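Telari hand-held gripper kit: is the marker tracking good enough for small bathroom work?

Posted in Data Collection Hardware, 17 June 2018

We are looking at the Telari two-hand kit for recording demonstrations: picking up toilet paper rolls and empty tubes, placing them in a tray, that sort of thing. The data sheet says the marker cubes hold their pose under normal indoor light. The quote came to almost 2,000 for the pair, with the head mount. Has anyone run these near a lot of white porcelain? I am worried about exposure and about losing a cube when the wrist turns.

Lellico
Ran a pair from March on. Tracking is fine as long as one marker face per cube is toward the head camera. Lock the exposure before each session – auto exposure darkens the markers when a white surface fills most of the view. We threw out 4 recordings in the first 300, all from wrist roll past the side face. Recalibrate finger opening every morning. The software does not prompt for it.

Parora
get the cheaper one, same thing

Butkienė
It is not the same thing. The cheaper kit has a single marker per gripper and no side faces. For tray work I would pay for the cubes. Finger lining wears after 1,000 grasps or so on cardboard, so order spares with the kit. Setup for roll and tube placement, both grippers in view: 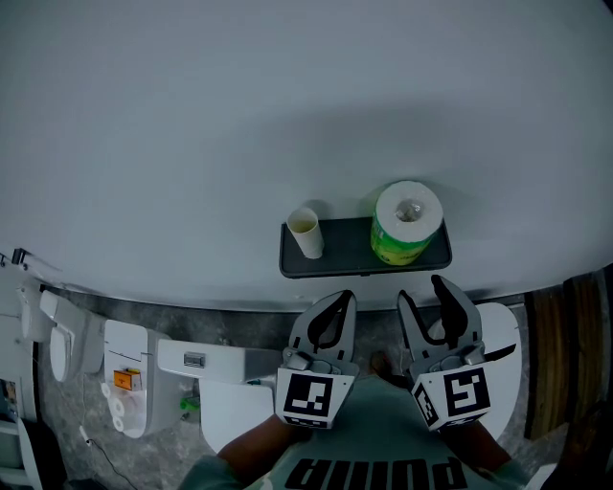

Lellico again: agreed on the spares, but check the part number first, as the lining for the older fingers is shorter and Telari still ships it if you don't specify.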